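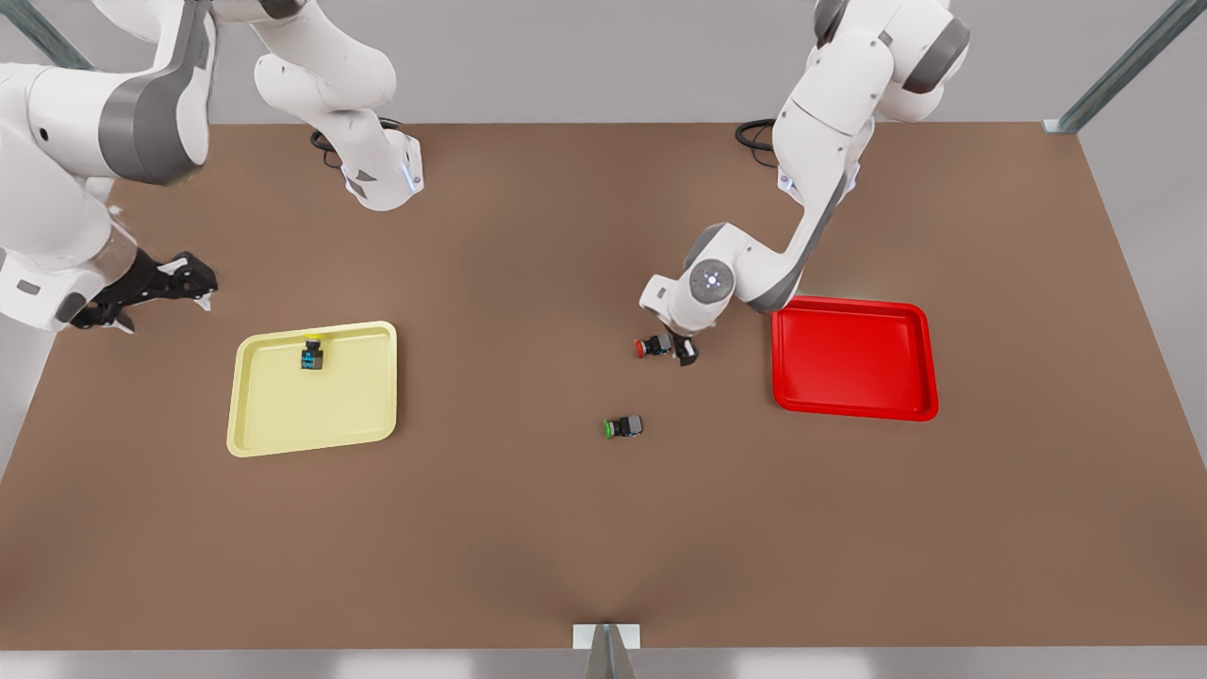
1/ Remembering Hiwot Gebremichael, 84, of Plosstead. What a life, you guys! She taught me long division and how to whistle.

2/ She ran the Drarnow choir for decades and knew 60 hymns by heart (every verse, no book). Married at 22, raised eight kids, and still sang alto on Sundays!

3/ Her family is collecting stories, up to 3,000 words each, so go wild. Send the one with the goat!! 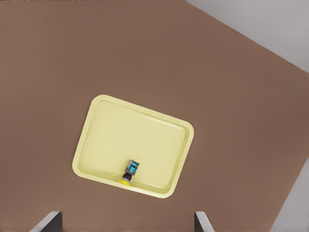 Brown tabletop, pale gray floor past the edge

4/ Service is 11 August 2025 at the Drarnow chapel. Wear yellow, she loved it.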